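Stage Sound and Monitoring for a Small Touring Concert: Project Report
Live Event Production, second-year project

1. Purpose of the project

The project dealt with sound for a small club concert with two acts on one bill. The task was to plan the input list, the stage layout, the monitor mixes and the changeover, then to run the evening and compare the plan with what was measured. The lighting was handled by a separate group and is not covered in this report.

The venue was Filtota, a standing room with a capacity of 200. The stage is low and shallow, and the back wall is painted brick. The side walls are covered with heavy curtain from the floor to just above head height. The main speakers are fixed to the ceiling beams on either side of the stage, and the subwoofers stand on the floor below them.

The two acts were Harna and Le Goff. Harna is a five-piece group that plays long instrumental pieces with drums, electric bass, two guitars and harmonium. Le Goff is a solo project for voice, electric piano and loops played from a laptop. Le Goff opened the evening.

2. Requirements

Both acts sent technical riders. The Harna rider was out of date and still listed a cello, which is no longer part of the lineup. The corrected list was confirmed by email before the stage plot was drawn.

The main difficulty was the harmonium. It is a quiet instrument with sound coming from the reeds at the top and the bellows at the back, and on this stage it had to stand near the drums. In a small room the drums reach every open microphone. A microphone placed far enough away to catch the whole harmonium also catches the cymbals, and one placed very close picks up key noise and air from the bellows.

The Le Goff set raised a different problem. The loops have a wide dynamic range, with passages near silence followed by dense low-frequency layers. The voice is soft and is sung close to the microphone. The limit here is the gain available before feedback.

3. Input list and stage layout

Drums were miked with kick, snare, floor tom and one overhead. A second overhead was in the first draft and was dropped, as the cymbals were loud enough in the room without it. Bass was taken from a direct box. Each guitar amplifier had one dynamic microphone, set slightly off the center of the speaker cone. The harmonium had two small condenser microphones and a contact pickup. Le Goff used a stereo pair of direct boxes for the laptop, another pair for the electric piano and one vocal microphone.

The guitar amplifiers were turned to face across the stage instead of toward the audience. The direct sound at the front rows dropped and the main speakers could be used to balance the guitars. The guitarists had asked for this in the rider.

The harmonium was placed at stage left with its back to the curtain. The condensers were mounted on a short bar above the reeds, with their rear sides pointing at the drum kit. The contact pickup was fixed to the inside of the lid with removable putty.

All inputs ran to a stage box at the rear of the stage and from there by network cable to the console. The console was a Tekholm digital desk owned by the venue. Each act had its own saved file, with separate settings for gain, equalizers and sends.

4. Monitoring

There were five monitor mixes. Floor wedges were used for all of them, as neither act travels with in-ear systems. Monitors were mixed from the main console.

The wedges were set with pink noise and a measurement microphone at standing head height. Narrow cuts were made where ringing appeared. The vocal wedge needed the most work. With the wedge directly behind the microphone, the cardioid pattern rejected it well, but the singer turns toward the piano while playing, and the microphone stand had to be moved to the side. The final position was a compromise between playing comfort and rejection.
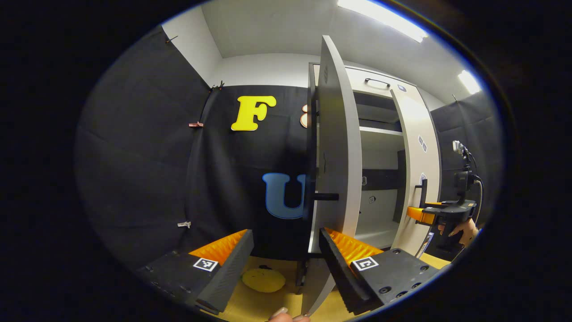

For the harmonium player the contact pickup alone was sent to the wedge. It sounds boxy and lacks the upper reeds, but it gives clear pitch and is almost immune to spill. The condensers were kept out of all the stage mixes and used in the main speakers only. With this arrangement the harmonium wedge could be raised well above the level reached in the rehearsal room, where the condensers had been used for both purposes.

The drummer asked for bass and harmonium only. The bass player asked for kick and a small amount of both guitars. These mixes were saved after the sound check and changed very little during the set.

5. Sound check and changeover

The concert took place on a Thursday. Harna, who played last, checked first. Their equipment then stayed in place and Le Goff set up in front of it. The check for Harna ran late because of a hum on the left guitar channel. The cause was a damaged shield in one cable, found by replacing parts one at a time starting from the amplifier. The search should have started with the cable, as it was the oldest item in the line.

Le Goff's check was shorter than planned and covered only two songs. The loudest passage of the set was not among them. The level of that passage was estimated from the file meters on the laptop.

For the changeover, the Le Goff table was carried off whole with the laptop, the interface and the direct boxes still connected to each other. Only the lines to the stage box were unplugged. The harmonium microphones had been muted and left standing. One of them was bumped when the table was carried past and had to be set again by eye. The line check for Harna was done over headphones with the main speakers muted.

6. Results

Levels were logged at the console throughout both sets. The opening set was even apart from the dense passage mentioned above, where the low end was higher than intended and the subwoofer send was pulled down by 5 dB during the song. It was left at that setting until the end of the set, and the later songs sounded thin at the back of the room as a result.

In the Harna set the balance between drums and harmonium was acceptable in the quiet and medium sections. In the loudest sections the condensers carried more cymbal than harmonium. Raising them made the drums brighter without making the harmonium easier to hear. From the third piece on, the contact pickup was blended into the main speakers with a cut in the low mids, and the condensers were lowered. The tone was less natural, but the melody could be followed.

Feedback occurred once, on the vocal channel between songs, when the singer stepped back and covered part of the microphone grille with a hand. It was stopped with the fader.

The recording from the console outputs is of limited use for judging the room sound. The guitars are too low in it, as part of their level in the room came straight from the amplifiers. A pair of room microphones had been considered and left out to save inputs, although the stage box had channels free.

7. Discussion

The choice of separate sources for the stage and the room worked well and would be used again for any quiet acoustic instrument next to a drum kit. The contact pickup should be prepared for the main speakers in advance, with its equalizer set during the sound check. Doing this in the middle of a piece took attention away from the guitars, and one solo was brought up late.

The sound check order was suitable for the stage but left too little time for the opening act. A fixed end time for the first check would have protected the second. The artist should also be asked to play the loudest and the quietest passages first, before any full song.

The stage plot should show the path along which equipment is carried during the changeover. The plot used here showed only where things stand. Moving the harmonium bar a short distance upstage would have kept it clear of the table.

8. Attachments

Input list, final version
Stage plot, both acts
Monitor mix sheet
Changeover schedule
Console level log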